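Handout 3: Sorting small fixings

Before you start, have a good look at what is in front of you and take your time over it, as hurrying never sorted a nut from a bolt yet! We go by shape first (hex bolts, hex nuts, and the winged ones you turn with your fingers), and only then by colour, silver apart from black. Keep each kind to its own compartment in the organiser, please.
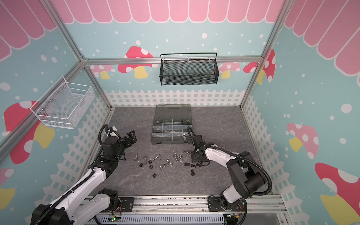
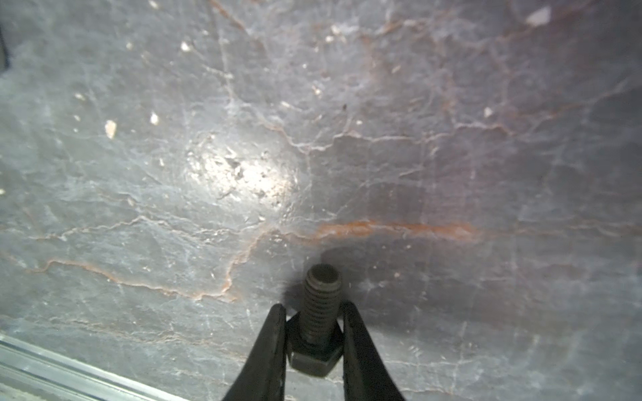
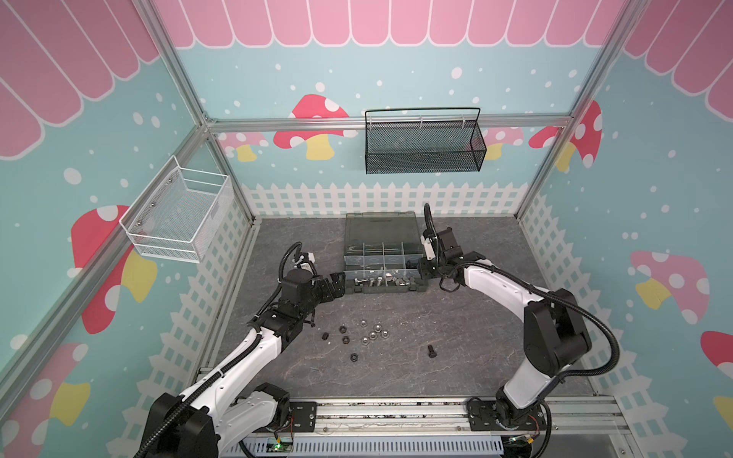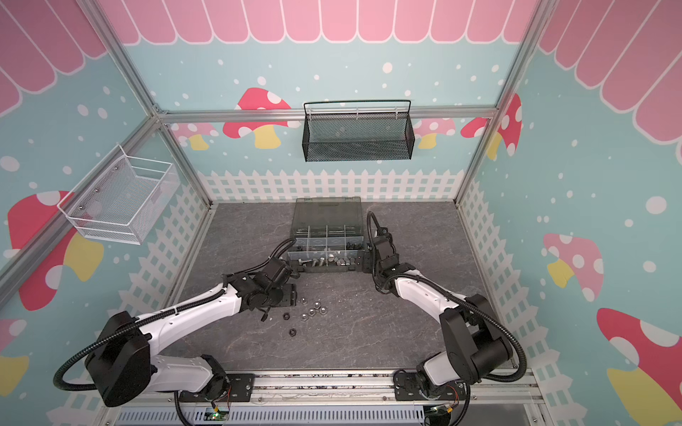 Fig. 2. Sorting hardware on the marbled surface; the second picture is a close view of one dark threaded bolt.

For the July session you will each have a Gronder box and a bag of 125 mixed pieces, and I do hope you'll enjoy it. Allow 25 minutes, and a little longer if the black ones give you trouble, which they do most of us under the lamps at Tulumdale.

Tevetti Workshop Courses, Figueroa Building, Room 37 | Contact us | Back to top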